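21 Feb 2020
Willow soaking and dye tests, Plonbridge bench

Second batch of Pradum rods out of the tank this morning. They had six days in cold water and still kink at the butt end when bent over the thumb. The thin ones are fine. Krešimir Stojanović thinks the Bumbridge growers cut late and the bark has set – he wants to try a warm soak before we blame the supplier. I put four bundles back in and wrote the date on the tank lid.

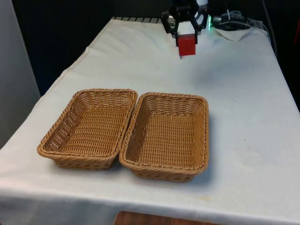
Border notes for the June order. Delić want a rim that can take being picked up by one side with bread in it, and the plain three-rod border we did in January opened up at the corners. Corners are the whole trouble with rectangular work. I keep looking at the two on the white cloth, with their thick twisted rims and sloping sides, and I think the slope helps us: the stakes are already leaning out when you turn them down, so there is less of a fold. Try five stakes per corner and keep the tight weave for the floor only. An open lattice on the outer walls would save rod, but check that it doesn't rack.

Dye: walnut at half strength came out muddy. Walnut at full strength with the iron left out is better, closer to what Delić sent as a swatch. Rinse water ran brown for over 3 changes, so it needs a longer fix. Onion skin not done yet, pan was in use.
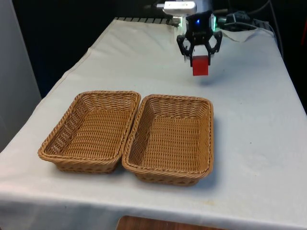 Color matching is going to be an argument. The swatch looks one way under the shop tubes and another by the door, and Delić haven't said where the things will be used. Stained samples should be looked at on white, same as the left-hand tray, which reads as a warm orange-brown against the cloth. If they want it cooler than that we go back to a touch of iron. Ask before cutting more samples.

Left to do: reorder side cutters, the old pair crushes the rod before it cuts.

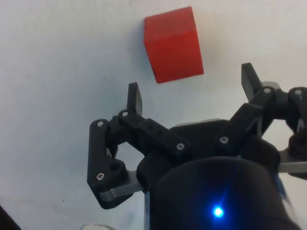

Also the bodkin handle is split again. Glued and clamped, leave it until Monday. Krešimir has the tank for the warm soak, so no new rods go in until he's done.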